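November 2019

In at seven. The line was already running and I was not on it, which still feels odd after six weeks. I put my coat in the same locker and walked past my old place at the packing table to get to the test bench. Choo was standing where I used to stand. She has two stations to look after now, hers and mine, and she has moved the tape dispenser to the left side.

Some background, so I remember it later. Predel packs craft boxes for schools. Each box gets cups, blocks, glue and whatever else is on the order sheet. Until January there were nine of us on the table doing it by hand. Then Ulter put in the first arm to close and stack the finished boxes, and that went fine, so the office wanted to know if an arm could do the picking too. Stacking is the same move every time. Picking is not. A paper cup crushes if you look at it wrong, and foam squeezes down and then springs out of the grip.

So they asked who wanted to spend part of the day steering the arm by hand while it records. I said yes mostly for my wrists. It pays the same. Archie Rankin runs the bench and he is all right. He used to be on the table himself and he doesn't talk to us like we're in the way.

Today was cups and cubes again. The job on the sheet was to put a cube into a cup, whichever one it called for, and set everything out again for the next run. The target was 105 good runs by the end of the shift. I got 37 before lunch, which is my best morning so far. A run only counts if the cup stays standing and keeps its shape. I lost a lot of them on the light blue cup in the near left corner, where the arm has to come in low and I can't judge the height from the chair. After a while I stopped watching the bench and went by the wrist view only, and that was better, though it made me feel a little seasick.

I saved a few pictures to show at home, as they keep asking what I do all day.
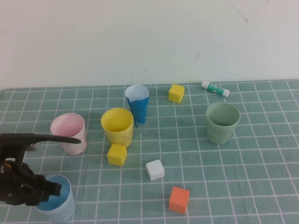
The bench camera again, with the arm out of view:

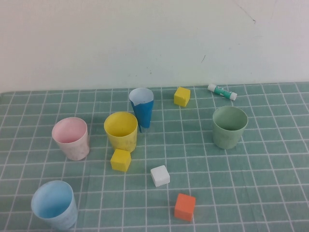

And the wrist camera:

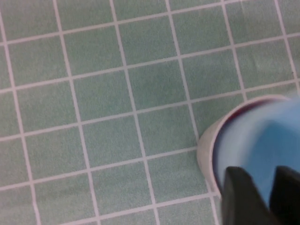

After lunch the software froze twice and Archie had to call Ulter. While he was on the phone I went back and helped on the table for forty minutes. Choo asked if I was training the thing that gets her job. She said it in a normal voice, not angry. I said I didn't know. I said the office told us no one is being let go, and she said that was true in January too, and it was, and there are six of them on the table now. Two left on their own and were not replaced, and then there's me. So no one was let go. I couldn't really argue with it either way.

What I do notice is that the table is quieter. When there were nine people somebody was always talking. Now there is more space between stations and you have to raise your voice over the stacker, so people put in their earbuds. The breaks changed too. We all used to stop together. Now they go in pairs so the stacker doesn't have to wait, and I go whenever the bench lets me, which is usually alone. I ate my sandwich today with a man from Voltton who had come to service the compressor.

On the other side of it, my hands didn't hurt tonight. I peeled potatoes without thinking about it. Last winter I was wearing the brace to bed. If the arm takes over the picking I won't be sorry for the picking itself. I would be sorry about the people.

Archie says they want 3000 runs before anyone decides anything, and that covers all the items, not just cups. After that Ulter will try it without a person steering. He thinks it will manage the cubes and make a mess of the paper cups. He also said someone will have to stay on the bench to fix what it drops and to teach it new items when the order sheets change, and that he has put my name down for it. I asked if that was one job or several. He said one for now – maybe two if the second shift comes back.

I didn't tell Choo. I want to ask him first if he would put her down for the second one. She has steadier hands than I do and she'd be good at it, though she will say no the first time.

Finished at 3:30. Didn't make the target. Need to bring a cushion for that chair, and pick up the dry cleaning tomorrow before they close.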